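Eltby Sports > Football > Goals and nets > Skasine Folding Goal

Skasine Folding Goal, three metres by two
$169 each, net, pegs and carry bag included
In stock, leaves our Danzer Street store by 2 pm on working days

Add to cart
Add to wish list

We've been selling goals at Eltby long enough to have carried most of them across a wet oval ourselves, usually with one pole sliding out of the bag and somebody's little brother hanging off the other end. So when we say we're fond of the Skasine, please take it in that spirit. It's a three-by-two metre goal that folds flat at the corners, stands up in the time it takes the kids to find their shin pads, and goes home in the back of an ordinary hatchback with the seats down. For under-sixes through to the under-nines it's the one we point people to first, and plenty of grown-up five-a-side groups use them as well.

The tubing is powder-coated aluminium, 44 mm across, in white. That's thicker than you'll find on most goals at this price and you'll notice it the first time somebody really hits the crossbar. A thin bar twangs and walks backwards a little each time, until the goalie is standing well in front of his own line wondering where everything went. The Skasine still moves if it isn't pegged (please peg it!), but it doesn't fold in the middle or come apart at the corner, and the crossbar stays straight season after season if you store it sensibly. 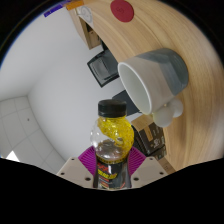 The corners are where the maker has spent the money. Each one is a hinged joint with a sprung button, and the button drops into its hole with a good solid click. There are no loose bits to lose in the grass, no wing nuts, and no little bag of spare screws to leave in the glovebox. You pull the two uprights out from the crossbar, swing the ground bars back, click, click, and it's standing. One adult can manage it. Two adults can manage it while talking about something else entirely, and that's how it mostly gets done at our local ground.

The net comes already fitted, and we'd suggest leaving it on. It's knotless polyethylene with a fairly small mesh, so a size three ball won't squeeze through, and it's held on by hook-and-loop straps along the posts and bar. When you fold the frame, the net folds in with it. You do need to take a moment to tuck the slack inside before you close the second upright, otherwise a strand gets into the hinge and you'll be there with a torch in the car park picking it out. We speak from experience. If you do tear one, a replacement net is $52 and we keep them on the shelf all year.

A word about size, as it's the thing we're asked about most on the phone. Junior formats differ from one association to the next, and some of them have changed their goal sizes more than once in the last few years, so do check with your own club or league before ordering for competition matches. For training it hardly matters. For the backyard it matters in a different way — three metres is wider than people picture, and it's a good idea to lay a tape measure on the lawn before you fall in love with the idea. If you've got a narrow side yard, have a look at the Clindonum pop-up pair, which are much smaller and cheaper and perfectly good fun.
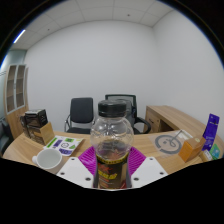

Murray Partington wrote to us in May to say he'd bought two for his daughter's under-eights and was a bit cross about the bag at first. The zip was fine, he said, but the single shoulder strap dug in on the long walk from the gate, and he ended up swapping it for a padded one off an old cricket kit. He also said the goals themselves had been out in every sort of weather and he'd buy them again tomorrow, "only with a better strap, thanks."

Fair enough, Murray. We passed that along, and the bags arriving now have a wider strap with a sleeve of foam on it, plus a grab handle at each end for when you've roped in a helper. If you bought yours before the change and the old strap bothers you, ring the store and we'll post you the new one for the cost of the stamp. It clips onto the same rings.

The bag is 126 cm long when packed. It fits across the boot of most wagons and lengthwise in most hatchbacks. It will not fit in the boot of a small sedan, however hard you look at it, though it'll go in through the back door and lie across the seat quite happily if nobody needs to sit there.

Now, anchoring. Every goal, ours or anyone else's, has to be held down whenever it's standing, and that goes for the five minutes before training as much as for the match itself. On grass, use all of the steel pegs that come in the box, driven in at an angle with the hook over the ground bar. On artificial turf or an indoor floor you can't peg, so you'll want sandbags over the rear bar. We sell saddle-shaped ones that sit nicely over the tube, and you fill them yourself. Don't let children swing on the crossbar or climb the net. When everyone's gone home, fold the goal down and take it with you, or lock it away flat.

Looking after it is simple. Rinse the hinges with fresh water if you've been playing near the beach, and give the sprung buttons a little spray of silicone at the start of the season. Don't use grease, which collects sand and turns into a sort of grinding paste. Let the net dry before you put the bag away for the summer, or it'll smell like the inside of an old boot by the time you open it again. Small chips in the powder coat are only cosmetic. Aluminium won't rust, but the pegs are steel and will colour up over time, so wipe them down if that sort of thing bothers you.

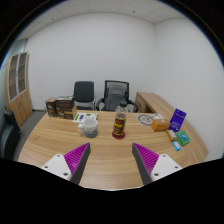 Delivery and returns

We send the Skasine by road freight in its own carton. It's a long parcel, so please give us an address where somebody can take it in, or a workplace with a front counter. Parcel lockers are no good for this one. Metro deliveries usually take a few days, and country deliveries take a bit longer, especially if you're at the far end of the line. You're also welcome to collect from Danzer Street, where there's a loading bay at the back and generally someone about to help you get it into the car.

If you change your mind, bring it back or send it back unused within the month, with the carton in decent shape, and we'll refund the price of the goal. Return freight is yours to cover in that case. If something's faulty, it's ours, and we'll sort it out with a part or a whole new goal, whichever gets you playing sooner.

Clubs and schools

Buying several? Email us with your club or school name and how many you're after, and we'll write back with a price. We can invoice registered clubs and schools directly, and we're happy to hold an order until pre-season if your shed is full.

What's in the carton

Folding frame with net fitted
Steel ground pegs
Carry bag with padded strap
Printed instructions and safety sheet

You might also need

Saddle sandbags, unfilled
Skasine replacement net, $52
Clindonum pop-up goals, pair
Rubber mallet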